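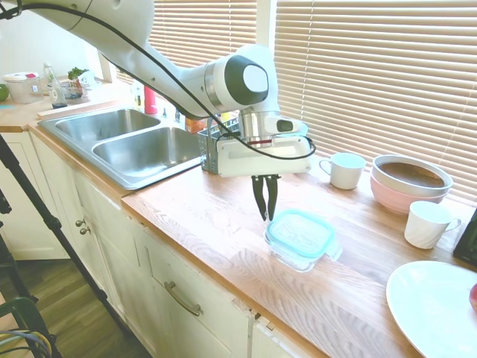
Progress report on the kitchen arm service review
Prepared by Vasilică Văduva for Catinca Lazăr, Hallholm Fund
Mar 19, 2023

Dear Catinca,

This is the second report on our review of the Mocanu arm service. The first one was mostly about contracts and delivery, so you will find more about the work itself in this one. I have tried to keep it short, but two points need a decision from you and I give them more space.

What we are reviewing

As you remember, Mocanu does not sell the arm. They rent it with the gripper, the mounting, the software and a support line, for one monthly price. The offer is meant for small housing providers who want to test help in the kitchen for tenants with weak hands or poor balance. The grant pays for us to use the service as a normal customer would, and to write down what such a customer should know before signing.

We have the service at two places. The first is the Hirkstead flat, where we started. The second is the shared kitchen in Clestberg, which came later than planned. Mocanu had promised both installations in the same week, but the mounting parts for Clestberg were the wrong length and had to be sent again. They did not charge us for the second visit.

Work done in this period

Most of our time went to one family of tasks: picking up and moving food containers with lids. We chose it after talking with the tenants, who told us that leftovers are the thing they drop most often. The arm has to come down over the container, close the fingers on it, lift it, and put it in another place on the worktop without tipping it.

We have now recorded 492 attempts in Hirkstead. The target in the grant agreement is 1,000 for both places together, so we are a little behind. I expect that we will reach it in August if Clestberg has no more delays.

The results depend very much on the container. Opaque boxes with straight sides are easy for the service. Clear glass is harder. The software finds the lid well when the lid has some colour, even a pale one, but it judges the height of the glass part badly, and then the fingers close too high and hold only the edge of the lid. When this happens the lid can come off in the air. We have stopped using full containers for this reason and we practise with empty ones until Mocanu sends the new version.

Sunlight makes the same problem bigger. In the Hirkstead kitchen the worktop runs under the window, and the blinds do not stop all the light. On bright mornings we had many more missed grasps than in the afternoon. I asked Mocanu if this is known. They answered that their own tests are done under lamps. I think this should be written clearly in the final review, because almost every kitchen we visited has the worktop near a window.

We also decided not to tidy the kitchen before each session. The mugs, bowls and bottles stay on the worktop, and the dish rack stays beside the sink. In the manual Mocanu recommends a free area around the object, but our tenants do not live like this, and a service that needs an empty worktop would be of small use to them. The arm managed the clutter better than I expected. It moves slowly near other objects and it usually stops before it touches them. The one thing it did knock over was a mug, and the mug did not break.

Cables

I must report a weakness which is simple but not yet solved. The cable is carried on the outside of the arm and hangs in loops down to the gripper. If the loops are too loose they can catch on a tap or a handle. If they are too tight, the wrist cannot turn fully and the software gives an error that does not mention the cable at all. We lost almost a full day the first time we saw this error.

Mocanu sent a set of clips, which helped with the upper part. Near the wrist the clips slide. I have asked for a sleeve, and they agreed that it should be part of the standard delivery. I have not received it yet.

Support

The contract promises an answer within 2 hours on working days. Mostly they keep this promise. The first answer is polite and fast, but it is often only a request for the log files, and the real answer comes the next day. For us this is acceptable. For a housing provider with no technical person on the staff, I am not sure.

The log files are also not easy to find. They are kept in a folder which the manual calls by an old name. I have sent them a correction for the manual, and in the last update the name was changed.

Training

Our two support workers in Hirkstead did the Mocanu training course, which takes 90 minutes and is given by video call. Both could start and stop the arm safely after it. Neither of them could teach it a new position alone. They said the course goes too quickly in the last part and they would like a printed page to keep by the kitchen door. We wrote such a page ourselves, and I can share it with you if it is useful for other projects of the Fund.

Decisions needed

First, the rental in Clestberg started on the day of delivery and not on the day the arm was working. I believe we should ask Mocanu to move the end date by the same period. A letter from the Fund would have more weight than a letter from me.

Second, I would like to move a small part of the travel budget to buy more containers, of different shapes and with different lids. The ones we have are too similar to each other, and I am afraid our results say more about one type of box than about the service.

Plan until the next report

In Hirkstead we will repeat the glass container tests with the new software version, half of them in the morning with sun and half after dark. In Clestberg we will finish the safety check and start with the opaque boxes. After that I want to try plates, which the gripper can only take by the rim. Mocanu says that plates are supported. We have not tested this claim.

Spending is within the plan, except for the item I describe above. The table of costs will come separately from our office.

With kind regards,
Vasilică Văduva

Related items
First progress report: contract and delivery
Notes from the tenant interviews, Hirkstead
Safety check form for shared kitchens
Clestberg installation: revised timetable
How to send a cost table to the Fund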